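This site uses cookies to remember you and to count visits. By carrying on reading you agree to this. Accept / Manage settings

You're reading the Vatthorpe Letter. To get it by email each month, pop your address in the box at the foot of the page.

The great letting-out of the spare room

So we've done it! After two years of me saying "we really ought to" and then making a cup of tea, we have finally let the spare room, and I've had so many of you asking how it went (mostly at the bus stop, and once through the window of a parked car) that I said I'd write it all down.

A bit of history first, for anyone who has moved to Vatthorpe lately. When the college opened its new building up on the Prividberg road it brought a lot of students and trainees with it and nowhere at all to put them. The rents on the new flats made my eyes water. Meanwhile half our street has a bedroom with an ironing board in it and nothing else. Ours had the ironing board, an exercise bike, eleven years of gas bills and a cello that neither of us plays.

What finally pushed me was the boiler. It died in January, on the coldest morning of the lot, and the bill came to 1238 pounds, which I paid on a card while saying something I won't repeat in a newsletter. I sat down that evening with a biro and worked out that a lodger paying 70 pounds a week would clear it before summer, and then there'd be a bit left over towards the gutters.

Now, I thought you just stuck a card up in the shop. You can, and I did, but there's a fair amount to do first. I rang the mortgage people (quite happy, one form) and the house insurance (less happy, two forms and a long wait listening to pan pipes). If you rent your home you have to ask your landlord, so please do that before you clear out the cupboards and not after, as one household I know of did. I also lost the council tax discount I'd been getting, seeing as my other half works away and is officially at his mum's. That made a dent in my sums, so do check yours.

Then the smoke alarms. I had one. It was in a drawer. We've now got three up, and a carbon monoxide one by the new boiler, and the whole lot took an afternoon and a borrowed stepladder.

The card in the shop got me four phone calls. One was a man wanting to know if I'd take a parrot. (I did think about it.) Two were looking for somewhere much nearer the college, and the fourth was Khattak, who had already seen three places that week and sounded so tired on the phone that I told him to come round for his tea whether he wanted the room or not. He came, he ate two helpings of fish pie, he asked very sensible questions about the hot water, and he moved in nine days later with a rucksack, a rice cooker and a bicycle.

Things I'd tell you if you were thinking about it.

Have the awkward chat early. We did ours on the first evening and it was toe-curling, but it was over in half an hour. Who buys loo roll. What time is too late for the washing machine. Whether friends can stay. Whose shelf is whose in the fridge, which I thought was petty until the business with the yoghurts, and now I think it's the most important thing in the whole arrangement.

Write it down as well. I got a two-page lodger agreement off the internet and we both signed it at the kitchen counter. It says how much, when it's paid, and how much notice each of us has to give. We settled on 40 days, a funny sort of number, but he wanted six weeks and I wanted a month and that was where the haggling stopped.

Take the deposit seriously. Go round together on moving-in day and make a note of every mark and chip, and both keep a copy. I found a scorch on the windowsill I had no memory of at all, and I've lived here since before the bypass.

And please don't put all your worst furniture in there! I nearly did. The spare room had the lumpy pillow, the lamp with the wobbly switch and a chest of drawers you had to kick. My neighbour came for a look, opened the bottom drawer, shut it again and said "would you?" in a certain sort of voice, and off I went to buy a new one. It came from the Druvus warehouse, and it took two of us all evening to put together, with one dowel left over at the end that is still sitting in the fruit bowl.

The tax side is less frightening than I'd feared. There's an allowance for people letting a room in their own home, and over a year our rent comes in under it. By my reckoning it'll be 3536 pounds if he stays for fifty weeks and a bit, so I've kept a little notebook just in case. I'm not an accountant, so ask someone who is.

The part I hadn't reckoned on is the company. I've got used to hearing a key in the door at six. We don't live in each other's pockets, some days we barely say more than good morning, but he's taught me to make a proper dal and I've taught him to shout at the snooker. When I had that rotten cold he left a flask of something very hot and very gingery outside my door, and I was right as rain by the next afternoon, or near enough.

It isn't all roses. He's a door-closer and I'm a door-leaver-opener. He runs a bath at ten at night, which is when I want one. I miss walking about in my dreadful dressing gown. And there was a proper cross word about the heating back when it was frosty, which we patched up over chips, and the thermostat has stayed where we left it ever since.

If you've got a room sitting idle and you're in two minds, come and have a coffee and I'll show you the agreement and the notebook. There's a list of people looking pinned up in the library porch, and it's long. Several are only after somewhere from early in the week until the weekend, and that might suit those of you with grandchildren to stay.

Somewhere to sit, and somewhere to sleep.
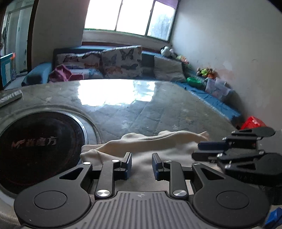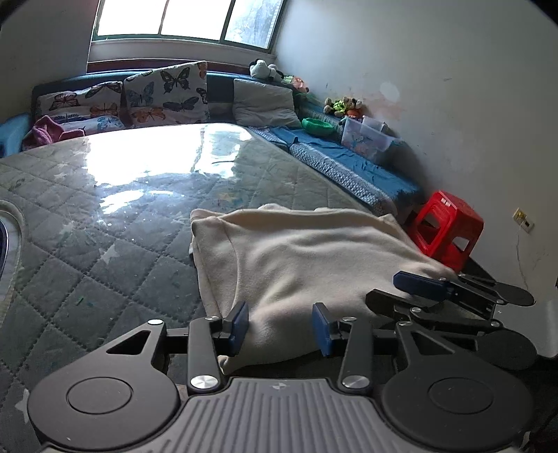
Nighat Arain wrote in after reading a draft of this to say that I'd made it all sound much too easy. She has had lodgers on and off for years and reckons the first month tells you nothing, because everybody is on their best behaviour, you included. Her advice is to agree a date at the three-month mark, sit down with a pot of tea and both say one thing that's driving you up the wall. She also says to charge a fair rent from the start, as putting it up later on someone you've grown fond of is misery. I've written our three-month date on the calendar, and I already know mine will be about the bath.

Arnel Bautista has the allotment news next month, so if you have spare seed potatoes, let him know before then.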